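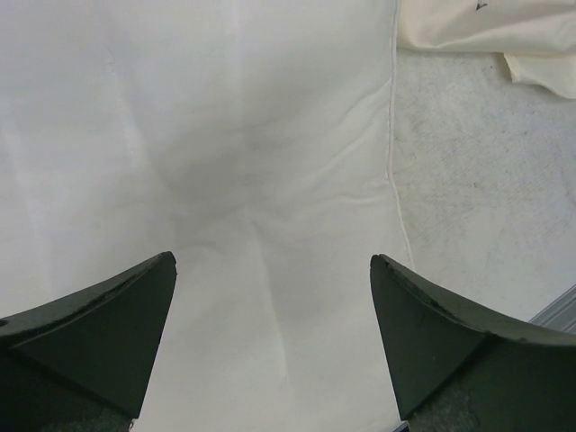
Guest Linen and Bedding: Changes for April
By the Residence Office, Breltunby
April

The Residence Office has revised its bedding service for Hotis House and Karagiannis House. Sheets and pillowcases will be changed every two weeks, and requests for spare pillows should reach Room 409 by 3 p.m.

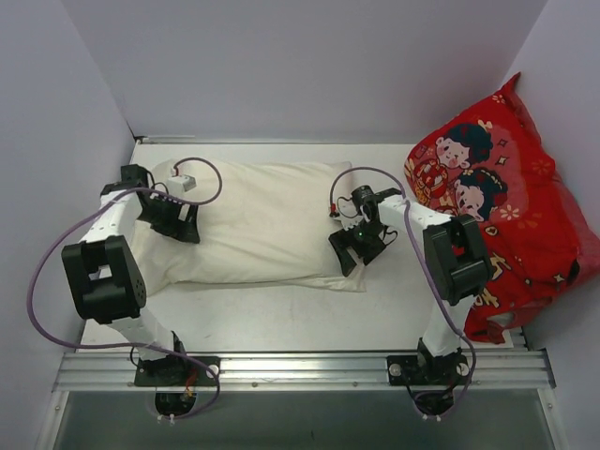

May residents bring their own pillows?
Personal pillows are welcome – please label them before move-in.

The laundry room in Zema Hall remains open to residents of both houses.

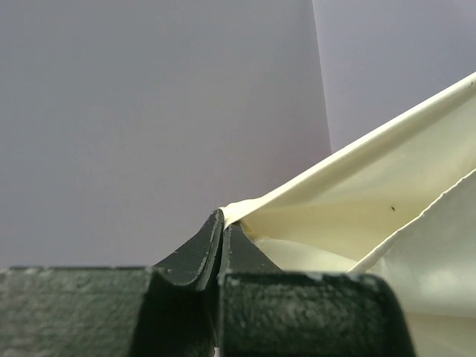

Where should used sheets be left?
Place them in the linen room on your floor before 9 a.m. on change day.

Print this page | E-mail this page
Last updated: April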